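Graller two-arm bench kit: can it do the towels yet?

Posted September 10, 2025

Filed under: Reviews, Home and workshop

I have wanted a machine that folds laundry since I was old enough to be told to do it myself, so you may want to knock half a star off whatever I say here. The Graller is a pair of small table-mounted arms with simple two-fingered grippers, a set of clamps, and more cable than you'd think possible. You teach it a job by doing the job with it, over and over, and then you let it have a go on its own. I've been living with one since June and I'm still excited about it, which I can't say for the last three gadgets I wrote up on this site.

Setting up first. The instructions are decent if you skip the opening chapter (all licences and warnings) and go straight to the mounting guide. The clamps are very good, proper chunky things with no wobble at all once they're tight. The software is another matter. It's called Shemweta, it comes from a different firm, and it plainly wasn't written by anybody who has had to stop an arm in a hurry. The stop button on the screen is two menus down! Use the real one on the cable and keep it where your hand falls. Calibration took me most of an evening the first time and ten minutes every time after that.

So, chores. I started where everybody starts, with putting things in a box, and it's great at that. Sponges, socks, wooden pegs, small tins from the cupboard, all fine after an afternoon of teaching. It's slow, slower than you or a bored teenager, but it keeps going while you make the tea, and I found I minded the slowness much less than I thought I would.

Cloth is where it gets interesting, and it's the reason I wanted the thing in the first place. A towel has no fixed shape. Pick it up by one corner and you've made a new problem for yourself. With a single arm I'd tried this before, on the old Karkeck, and the best I ever got was a sort of sausage. Two arms make a huge difference, as one can hold while the other pulls, and the first time it brought two corners together neatly I shouted loud enough to bring people in from the next room.

I gave it 100 tries at folding one small towel laid flat to begin with, and I was thrilled with most of them. Then I gave it the same towel dropped in a heap, and the mood changed a bit. It hunts for a corner, gets an edge, lets go, tries again. Sometimes it sorts itself out in a minute and you'd swear it was thinking. Sometimes it pulls the same edge back and forth until you step in. Thicker cloths with a bit of a rib go better than thin ones, I think because the fingers get a better grip, and colours that stand out well from the mat seem to help too. My grey dishcloths were hopeless on a grey surface.

The other thing I'd say is that the end of the job matters as much as the fold. Getting a finished stack into a bin without it springing open took me longer to teach than the folding did. The fingertips are slim, good for getting under a hem, and a bit mean for carrying anything thick.

What about the shop floor? Wullitz sell a bigger bench unit for packing and sorting, and I had a morning with one. It's quicker and stronger, and for boxes, jars and anything else that keeps its shape I'd say it's ready for real work now. Hand it a bundle of polishing rags and it has just the same troubles as the little one. I found that oddly cheering.

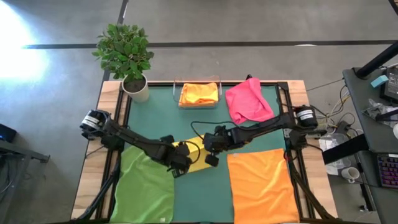
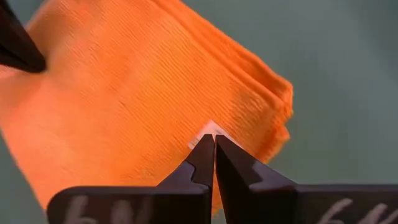
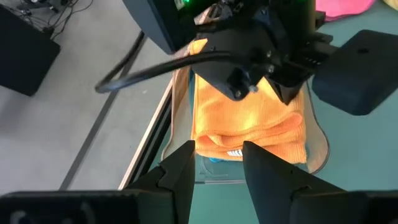

Towel work with two arms: most of the table in the first picture, close-ups of folded orange cloth in the other two.

Good: solid clamps, two arms that work well together, lovely to teach once you get the knack.

Less good: the stop button on the screen, the slow pace, thin cloths, cables everywhere.

Would I buy it to do my washing? No, not this year, I can clear a basket while it's still looking for a corner. Would I buy it if I liked tinkering and had a spare table? Yes, tomorrow, and I'd clear the whole weekend for it. Next I'm going to try fitted sheets. Wish me luck.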